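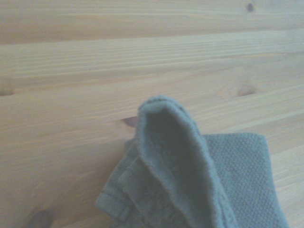 Seating and Noise in the Stoltesstead Reading Room

Student project report
Submitted by Florante Dizon

1. Background

The reading room at Stoltesstead is open to all students of the college and is used mainly for private study. In February the student council received several complaints that the room had become too loud in the afternoons. This project set out to establish which parts of the room were affected and whether a change in seating would help.

2. Method

A short questionnaire was handed out at the entrance over six weeks. In total 312 forms were returned. Respondents marked their usual seat on a plan of the room and rated the noise there in the morning and in the afternoon. Forms without a marked seat were kept for the general questions only.

3. Findings

Complaints came chiefly from the long tables nearest the Tolentino staircase, where groups tend to meet between lectures. Of all respondents, 80 per cent said they would accept a fixed quiet area, and 85 per cent wished to keep at least one table for group work. Readers on the window side reported little disturbance – most of them study alone and arrive early.
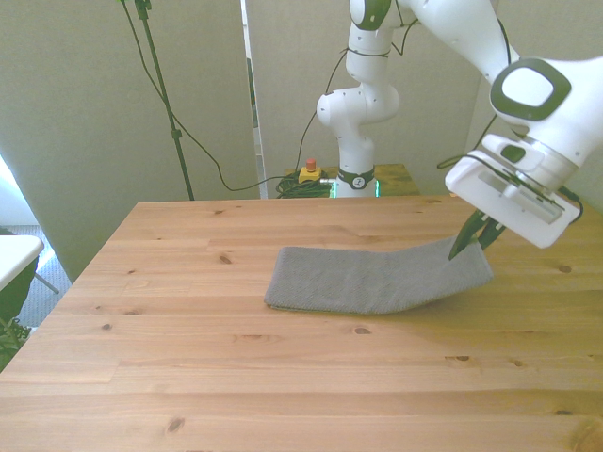

Where should the group table be placed?

At the far end, beside the Prirnitz map collection, where few readers sit and a door can be closed.

4. Proposal

It is proposed that the staircase tables be reserved for silent study for one term. Notices should be put up before the change takes effect, and the same questionnaire should be repeated at the end of the term. The cost is limited to printing.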